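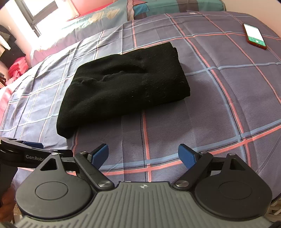

Can a machine fold the washing yet?

Some of it, slowly, if you choose the garment and lay it out flat first. Towels go best. Fitted sheets are still a human problem, and not one many humans have solved either.

I keep this page for people who write in asking whether to hold off learning to fold until the robots arrive. Don't hold off. Knits are hard for a gripper because they stretch, sag and change shape every time they're picked up, and a black one on a busy bedspread at least shows its edges. Black on black is another matter, as anyone who has hunted for a sock in a dark drawer will know.

In the meantime, a few things that work with ordinary hands:

Fold jumpers on the bed. It's the right height for most backs, and you have to clear the pile before you can sleep.

Fine ribbed knits: sleeves in, sides in, then up from the hem in thirds. Don't hang them unless you want shoulders like a coat rack.

Lint shows on black whatever you do. Wash it inside out, away from towels, and go over it with a damp rubber glove before you fold. Ebise Seyoum swears by sticky tape. She gets through a lot of tape.

Put the stack away the same day. A stack beside the bed becomes furniture.

As for the other chores, machines already vacuum well enough, provided you pick up everything off the floor for them, so you've done half the job. Dishwashers are marvellous and still can't unload themselves. Gadisa Ambaye asked about ironing – I've seen nothing I'd trust with a collar, and I'd want to be standing next to it with the plug in my hand.

Readers' questions about stains are on the next page, along with Mekdes Tamiru's correction to my advice on beetroot.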